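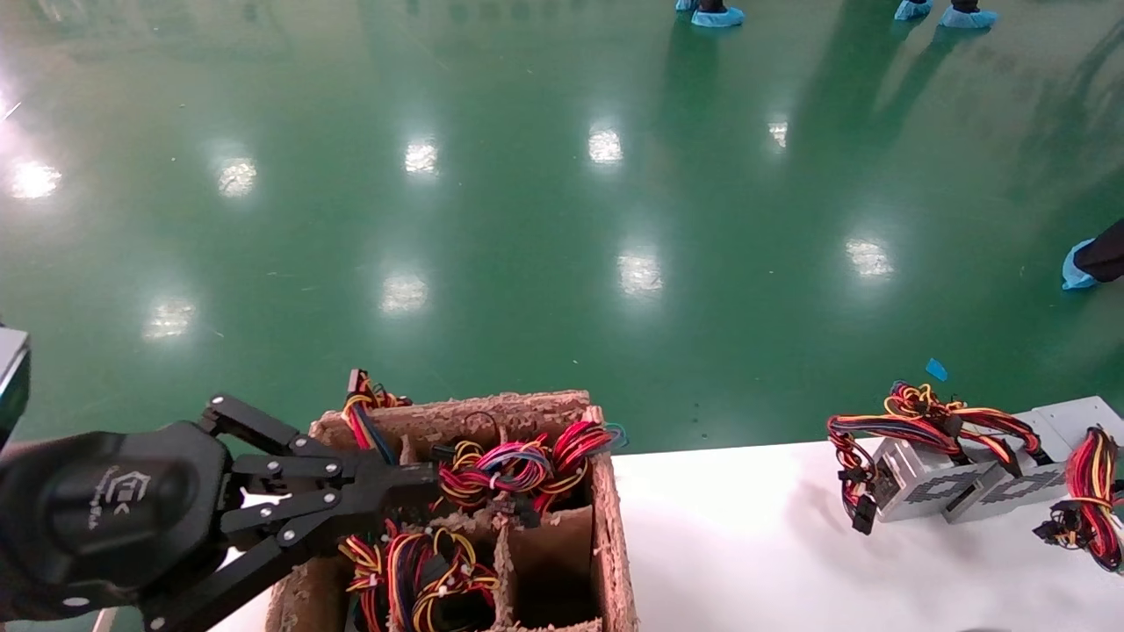
How do you pack computer power supplies so the cables don't get damaged?

Bind each bundle of cables with ties, give it a compartment of its own, and keep the metal housings from pressing on the plugs.

That was the gist of the Tanguy packing guide, and I read it standing up, with my coat still on. It had gone out to every shop that bought from them. Ours was in Praldale, at the wrong end of the bus line, and we had been told that 3,000 power supplies were coming our way from the warehouse in Plundanbridge, all tested, all good as new.

I had heard "good as new" before. I had heard it about my car.

"They've got a system now," my sister said. She owned the shop, so it was her job to believe in things. "Dividers and everything."

"Cardboard dividers."

"It's a good system."

The first delivery came in August, before nine in the morning, 500 units in brown pulp boxes that shed crumbs all over my counter. I opened one. The cables sat in coils, red and yellow and black, with little white ties around them, and I had to admit somebody had taken trouble. I didn't admit it out loud. I cut the ties on the first bundle, plugged the supply into our old tester and waited for it to fail.

The fan turned. The light came on green.

"Well?" said my sister.

"It's one."

I did another, and it was fine too. By lunch I had a row of them down the bench and a bad mood. The invoice called them Pruker units, and at the bottom it promised they had been checked "by hand and by eye," which struck me as the kind of thing you write when you'd like people to stop asking. Whose eye? For how long? A fan will turn for ten seconds for anybody.

So I left them running overnight. My sister said that was a waste of electricity and went home. I stayed until the street lights came on, eating crackers and listening to the whole bench hum. I'll say this much, it was a nice sound. It was a little like the refrigerator in our parents' kitchen, the one that was also supposed to last forever and which we had hauled to the curb two years later with the butter still in it.

In the morning 11 of them were dead.

I lined the dead ones up next to the register where she couldn't miss them. She took off her sunglasses and looked for a while.

"That's out of the whole bench?"

"Whole bench."

"That's less than I figured," she said.

I had a speech ready. I'd practiced it on the bus, and it had the word "refrigerator" in it, and she walked straight past it to put the coffee on. Then she called Plundanbridge and told them the rest could come, only she wanted a lower price and she wanted it in writing. They knocked off $1,529 without an argument. I told her that was suspicious.

"You think everything's suspicious."

"They had that number ready."

She handed me the scissors and a new bag of white ties, and I started winding cables back into their coils.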